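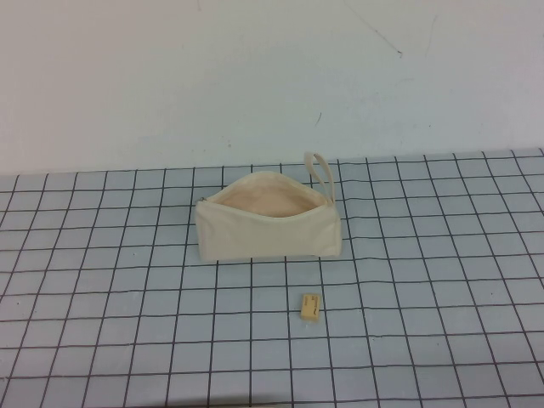
Rivance Mallholm 4G Desk Phone
Home > Business Phones > Cellular Desk Phones

The Mallholm is a desk phone that works over the mobile network. It looks and dials like an ordinary office phone, but there is no phone line and no internet cable to connect. Put in a SIM card, plug in the power adapter, and it is ready to make calls.

Customers use it in site offices, farm buildings, small shops, and places where the copper line has been taken out of service. It also works as a second line at a front desk.

Price: $177
Status: In stock
Sold by: Brultwood Telecom Supply
SIM card: Not included

Calls

The Mallholm supports voice calls over 4G where the carrier allows it. Check with your carrier before ordering, as some keep a list of approved devices and will not turn on voice service for a phone that is not on it. We can give you the model number to read to them. The IMEI is printed on the bottom of the phone and on the carton.

Handset, speakerphone, and headset calls are all supported. The headset jack takes a standard 3.5 mm plug. Volume is set separately for the handset and the speaker, and the phone keeps both settings after a power cut.

There are 6 speed dial keys down the right side of the keypad. Hold a key down to store the number on the screen. The phone book holds 700 entries, and you can copy contacts from the SIM card through the menu.

Text messages

You can read and send texts from the phone. Typing is done on the number keys, so it is slow for long messages. A light above the screen blinks when a new text or voicemail comes in. Picture messages and group chats are not supported.
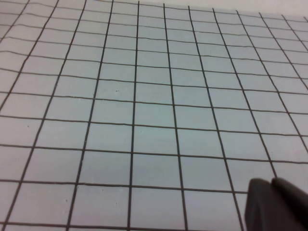 Power and backup battery

The phone runs from the wall adapter in the box. A rechargeable battery under the back cover takes over when the power goes out. The battery ships disconnected. Take off the cover, push the white plug into its socket, and let it charge overnight before relying on it. How long it lasts depends on signal strength and the number of calls made.

Replacement batteries are listed under Parts. Please order the one marked for the Mallholm. The battery for the older Rivance Ninh has the same plug but is too thick for the cover to close.

Antenna

A screw-on antenna is included and is enough for most rooms with a fair signal. In a metal building or a basement, the extension antenna usually helps. It has a magnetic base and a long lead, and it can go on a window ledge or the top of a filing cabinet. 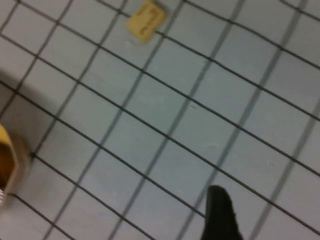 Keep the lead as straight as you can and do not shut it in a window frame. The signal bars on the screen take a minute or so to catch up after the antenna is moved.

In the box

Phone base
Handset and coiled cord
Antenna
Wall adapter
Backup battery
Quick start guide

Common setup problems

"SIM not found": Turn the phone off, take the card out, and put it back with the contacts facing down. The slot takes a full-size card. Smaller cards need an adapter sleeve, which we sell separately.

Texts work but calls do not: Voice service has not been turned on for the device. Call the carrier and give them the IMEI.

Wrong time on the screen: Go to Settings, then Clock, and switch on network time.

Returns

Unused phones can be returned within 30 days in the original carton. Take out your SIM card first. We cannot refund carrier charges or activation fees.

Page updated 29/01/2025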